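How do you test a robot's fingers?

Robots need fingers for picking things up. Some have metal hooks or suction cups. The grippers on this page have two flat yellow fingers that pinch together, a bit like tongs. A person holds the gripper in one hand and does the job, so that a robot can learn from it later.

Why cloth is tricky
A block keeps its shape when you pinch it. Cloth flops, folds and slides. The yellow fingers have to meet closely enough to hold one thin layer.
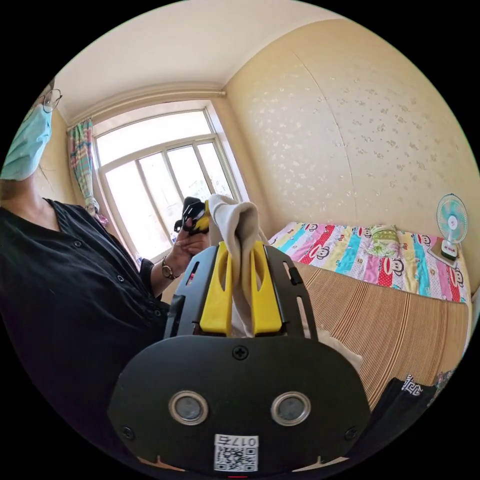 What gets compared
At Rorkari, testers try 3 kinds of fingertip on the same bed sheet. Each kind gets 8 tries. They write down how often the cloth slips and which part of the fingertip it slips from.

Long pieces are harder than short ones. The fingers hold only a tiny bit at one end, and the rest of the sheet drags behind.

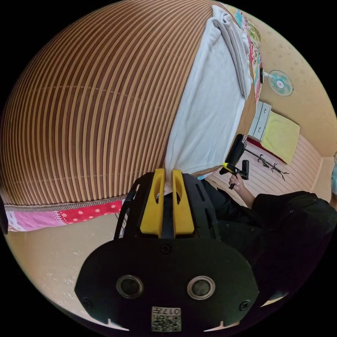

Soft tips grip well but wear out sooner. Hard tips last longer, and thin cloth can slide through them. A tip with ridges sits between the two.

Where to test
A lab bench is flat and tidy. Bedrooms are not – they have quilts, pillows and fans. A gripper that will work in homes should be tried in one. 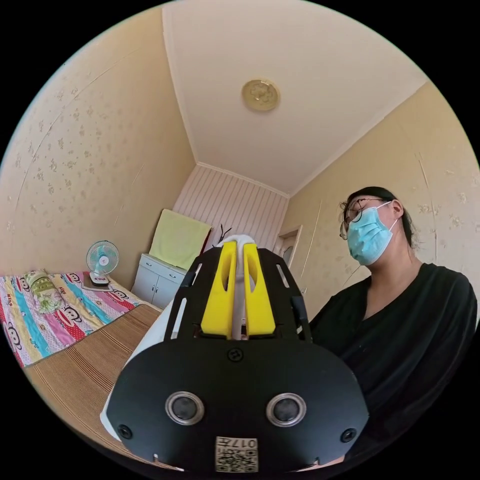

A gripper with two yellow fingers, in a small bedroom.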